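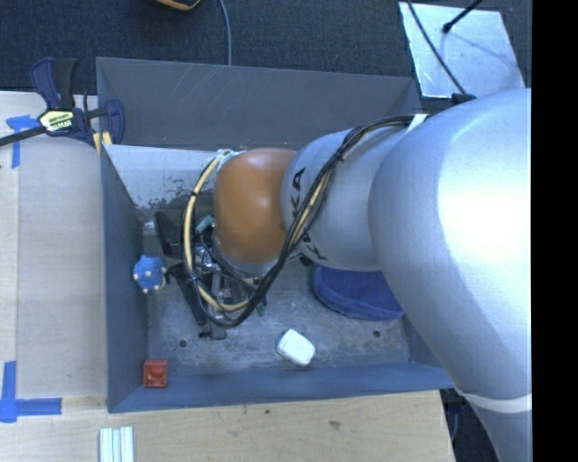 Notebook entry, September
Small parts bench, Skemville workshop

Purpose of entry: to record the re-sorting of the mixed stock left over from the Devatness order and the condition of the gray bin used for it.

The gray bin was placed between the two light wooden work surfaces at 9:15 and remained there through the session. This position has been agreed for all sorting work. The left surface is for items that have been checked, and the right surface is for items still in question. Nothing is to be set down on the right surface without a slip.

The stock sheet that came with the order gives 4,000 pieces in total. Of these, 790 are listed as short spacers and 700 as long spacers. The two kinds are hard to tell apart when mixed, and the supplier's bags (Fabbri, second delivery) had been opened and folded over before they reached the bench. The bag labels were kept and are taped inside the back cover of this book.

Procedure followed:
Small batches were tipped into the bin and spread across the floor of it by hand. Long spacers were removed first, then short spacers, then everything else. The bin was cleared down to the last few pieces before a new batch was added. Larger batches were tried early in the session and were slower – pieces collected in the corners and had to be picked out one at a time.

The bin is suitable for this work. The open top gives good access, and the plain gray makes pale parts easy to find. Dark parts are less easy. A sheet of white paper on the floor of the bin was tried for one batch and then taken out, as it slid and small pieces went under it. A fixed liner would be worth requesting from Budgate with the next supplies order. The inside measurements should be taken again before the request is sent, as the figures on the earlier page do not agree with each other.

Sorted spacers were moved to lidded tubs and stored on the second shelf. Tubs are marked on the front and on the lid. Colleagues are asked to return each lid to its own tub.

Items not resolved:
Thirty pieces match neither spacer drawing. They are in an envelope marked HOLD in the top drawer and should stay there until the drawings have been compared with the Fabbri sheet.
The wooden surfaces need a wipe before the next session. Use a damp cloth only – the cleaner under the sink leaves a film.

Work stopped at 3:40. To be continued from the third bag.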